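Zustel opens second training centre for termite technicians

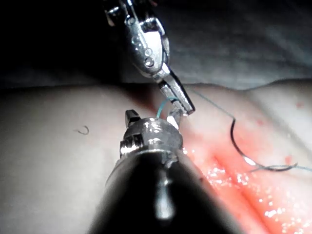
Zustel Pest Management has opened a second training centre, in Geltholm, to take the load off its original site at Alvarado. The new centre began taking trainees in February and will handle all timber pest courses for the company's northern branches.

Until now, new technicians from the north had to travel to Alvarado for their block training, which meant up to two weeks away from home. Branch managers had been asking for a closer option for several years. The company looked at renting classrooms before it settled on leasing a former joinery workshop and fitting it out.

The Geltholm building covers 2,000 square metres. Half of it is taken up by a mock house, built on stumps at one end and on a concrete slab at the other, so trainees can practise subfloor inspections and slab-edge treatments under the same roof. Wall linings can be taken off and replaced. Instructors change the damaged timbers between courses, and trainees who come back for a refresher won't find the same faults in the same places.

The rest of the building has two classrooms, a chemical store, a wash-down bay and a kitchen. There is parking at the rear for utes and trailers. Trainees should not park in the front spaces, which belong to the tyre shop next door.

Chih-ming Chiu has moved from Alvarado to run the centre. He spent his first years with Zustel on commercial rodent work and later became a timber pest inspector, then an instructor.

"People learn to inspect by crawling under a house with a torch and writing up what they find," Chiu said. "The writing up is where most of them need help. We spend a lot of time on reports."

The centre has room for 200 trainees a year. The first intake was 37, most of them in their first year in the trade. Five came from Zoveck, the bird control and proofing firm that Zustel bought last year, and are being cross-trained so they can carry out general pest work on their existing sites.

Each course runs for eight days and covers species identification, moisture readings, safe entry to roof voids and subfloors, bait station placement, soil treatments and report writing. Trainees sit a written test on the last morning and do a supervised inspection of the mock house in the afternoon. The pass mark for the written test is 70 per cent. Anyone who falls short can sit it again at their own branch within a month, with the branch manager supervising.

Alvarado will keep the general pest, fumigation and food premises courses. It will also keep the annual refresher for licensed fumigators, which has not changed in length or content.

Branch managers who want to book places at Geltholm should use the same form as before and choose the new site from the list. Accommodation is booked through the Alvarado office. Trainees need to bring their own boots, overalls, knee pads and a fitted respirator. Classes start at 7.30 am.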